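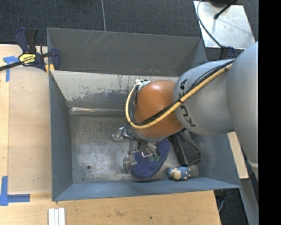
Minutes of the Winter Meeting, Grakstead Community Choir

January 8, 2021, held by video call

Present: 13 members, with the director and the accompanist. Apologies were received from several of the altos, who have been having trouble with their internet since the storm and who send everyone their love.

1. Welcome

The chair opened the call a few minutes late so that everyone could get their sound working, and wished the choir a very happy new year. It was lovely to see so many faces after the long break, and a good while was spent catching up on grandchildren, puppies and the state of various people's sourdough before we got down to business. The chair thanked members for the cards sent to the two households who were unwell over the holidays. Both are on the mend and hope to be singing again soon.

2. Minutes of the last meeting

These were read and accepted with one correction. The piece we sang at the fall porch concert was the lullaby in its older setting, and the secretary is sorry for having mixed it up with the newer one, especially after all the work the tenors put into it.

3. Singing together (or apart)

The director gave a full and very encouraging report on the home recordings. Seven of them came in for the carol, and they have been put together into something we can all be proud of. There was a long and friendly talk about how hard it is to sing alone in a kitchen with one earbud in, and several members said they had felt quite shy about it at first and then rather enjoyed themselves. The sopranos asked whether the guide track could be a touch slower next time, and the basses asked whether it could be a touch faster. The director will make a new one and see who complains.

It was agreed to carry on with sectional rehearsals online through the end of March and then look again at meeting in the church parking lot, weather and county rules allowing. Members would need to bring their own chairs, and warm socks were strongly recommended by those who remember the last time.

4. Music library

The librarian has been through all the boxes in the hall closet and now has a proper list, for which she was warmly thanked. We own 134 octavos of the Annamalai folk song arrangements, which is more than we will ever need, and the Astano choir has asked to borrow a set for the spring. Agreed with pleasure. Anyone who still has a black folder at home from before last spring is asked to drop it in the bin on the librarian's porch, with no questions asked and no fines.

5. Money

The bank balance is healthy, mostly thanks to our not paying rent on the hall. Dues will stay at $90 for the year, and anyone who finds that a stretch just now should have a quiet word with the chair, who will see to it that they keep on singing. The yearly piano tuning with Udex was put off until we are back in the building. The accompanist asked that it not be put off any longer than that, as the damp gets into the lower octaves and the D below middle C was already sticking last winter.

6. Any other business

A member wondered about a social evening on the screen, perhaps with a quiz about musicals, and this was met with a good deal of enthusiasm and a little groaning from the basses. The chair will send around some possible evenings.

The newsletter is short of recipes. Soups would be especially welcome.

7. Next meeting

To be held in March, again by video call. The link will come by email the night before, and the chair will open the call early for anyone who would like help with their microphone or simply some company.

We closed by singing the blessing with everyone muted except the accompanist.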